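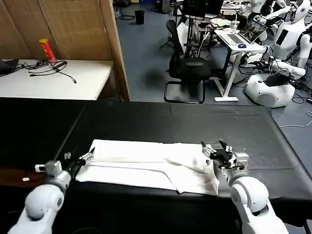 Two-arm cloth folding by teleop: where do you start the recording?
Board: Manipulation / Demonstrations

kestrel_joint wrote:
We are recording cloth folds on the black table, two arms, leader-follower control. Plan is 100 demos per operator. I start each episode with the grippers clear of the cloth. Halima Olaniyan wants to start with the fingers already at the corners and says the approach is wasted data. Opinions?

pkongkaew wrote:
Start clear of the cloth. If the policy never sees an approach it won't learn one. Your first miss at test time will be its last move.

torque_ripple wrote:
Depends on the cloth. A thin one on a slick surface slides when the first finger touches it. On our Estard setup I threw out 17 episodes for that. Moving the arms by hand was worse, you can't feel the cloth through the wrist anyway.

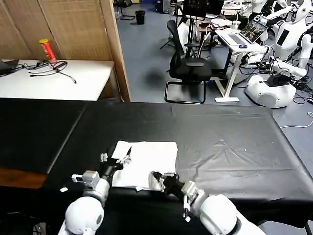 YENSUK LAB, March — pasting from our session notes so the rule is in one place:
Left gripper goes to the near corner, right gripper takes the right edge. No lift until both are set. If the cloth creases under a finger, keep recording and let the operator fix it.

torque_ripple wrote:
Disagree with the last line. Corrections are fine, but tag them. Six untagged fixes in a small set and the arm learns to fumble on purpose.

kestrel_joint wrote:
Tagging costs the operator a hand. Both are on the leaders. Foot pedal?

pkongkaew wrote:
Pedal works. Ours is mapped to a marker in the log, 13 lines of code. Also check what your wrist camera gets. With the fingers open, ours shows mostly tabletop and room, and the links take up the bottom of the view. I wouldn't judge a grasp from the head camera alone.

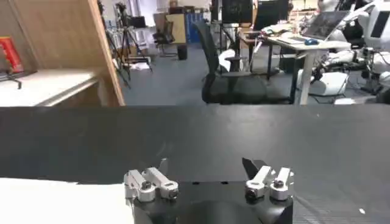 Page 2 of 2

halima_o wrote:
For the record, I never said drop the approach from all of them. I said split the set. Half from clear, half from contact, and compare.

torque_ripple wrote:
That I could live with. Same cloth for both halves, please, and the same operator.

kestrel_joint wrote:
Same operator is a problem. Pichit does Saturday and I do the rest. I'll split each person's episodes down the middle and post the numbers when I have them.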